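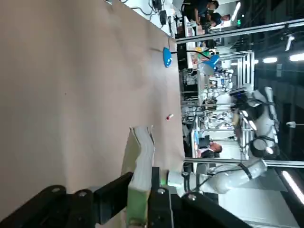
Attachment 1 – wrist view, cloth in the gripper, sideways as the driver delivers it

Ticket 2139: Grasp planner requests a pose inside the table
Component: perception / frame rotation
Opened by: Traian Rusu
Opened: July 2020
Severity: Medium (raised from Low after I read the pose out loud)
Status: Fix merged, one item open

Summary
With the Skikilitz planner on the current build, grasp targets from the wrist view come back turned ninety degrees. The planner is very confident about them. It scored one at the top of its list that would have required the arm to approach from underneath the tabletop.

Expected
Target pose sits above the table plane, approach vector pointing down.

Got
Target pose sits below the table plane, approach vector pointing at the wall. Collision checker rejects it, planner offers it again, collision checker rejects it again. They kept this up until the 3,000 ms timeout, and the operator console summed up the whole affair as "Planning OK (0 results)".

Log
[plan] candidates: 12
[plan] rejected (collision): 12
[plan] retrying with same seed
[plan] status: OK

Comment 1 – T. Rusu
First suspect was the hand-eye calibration, because it is always the first suspect. Reran it. Residuals are fine. Apologies to the calibration.

Comment 2 – T. Rusu
Second suspect was the table segmentation. The plane fit wants the biggest flat region and then assumes that region is at the bottom of the image. In the wrist view the table edge runs vertically, so "bottom" is a matter of opinion. Turned off the assumption and the plane normal came back correct. The grasp pose did not. Progress of a kind.

Comment 3 – T. Rusu
To take the wrist stream out of it, I ran the same planner config on the fixed view only, with the pen holder and the two books as targets.
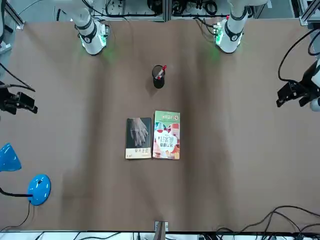

The poses were all above the table, first try, for the holder and for both books. The orientation estimate for the book on the right was also correct, and its title is upside down from that side, so the detector is not leaning on the text. I had half expected it to.

So the planner is fine and the fault is between the wrist driver and the planner input. That leaves the Ardeleanu bridge, all 4,000 lines of it.

Comment 4 – T. Rusu
Found it. The bridge rotates the image if the rotate flag is set. It also rotates the camera intrinsics, if a different flag is set. The second flag is called rotate_image_2 and defaults to false. The image goes one way and the math goes the other.

Merged a patch that drops rotate_image_2 and makes the first flag do both. Replayed the saved wrist data through it:

[plan] candidates: 12
[plan] rejected (collision): 2
[plan] status: OK

This time I believe the status.

Still open
Planner should not return OK with zero results. I have filed this against the Proltametti console as well, where it was closed as "working as designed" – reopened, with the log pasted in.

Workaround for anyone on the Dadbridge branch, which won't get the patch until August: set both flags to true and restart the bridge. Reloading the config does not pick up the second one.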